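Teststead Car Club - pre-drive checklist, spring test day at Herham

Filled in for the Ridum hatchback, 76 on the door, before its first long run of the season. Comments are under each item. What a lovely little car this is to check over!

1. Tyres: pressures and tread
OK. Tread is 6 mm across all four, with even wear. Pressures set cold before breakfast.

2. Brake fluid
OK. Level near the top line, colour still pale. The pedal is firm and I love how short the travel is.

3. Brake pads
Front OK, rear WATCH. Rears are down to around 3 mm. Fine for April, but order a set now.

4. Lights and horn
OK after a bulb change. Nearside number plate bulb had gone. The horn is far louder than you'd expect from a car this size - brilliant.

5. Coolant and hoses
OK. Top hose clip nipped up by half a turn. No stains under the radiator.

6. Seat belts
OK. All five lock when tugged. The rear middle one is slow to wind back, so feed it in by hand.

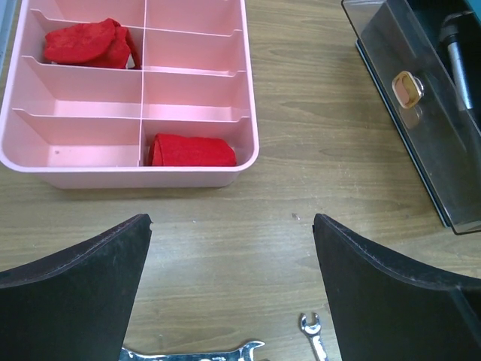

7. Wipers and washers
FAIL, then OK. Driver's blade was split at the tip. New pair from Ó Súilleabháin Motor Spares fitted in the car park, and they clear beautifully (do try them if yours chatter).

8. Battery
OK. Clamp tight, terminals clean, started first turn.

Still to do
Rear pads before the next outing. Spare wheel pressure not checked, boot was full.

Result: passed for road driving. Gates open at 8 am, and please bring this sheet with you to the sign-on desk.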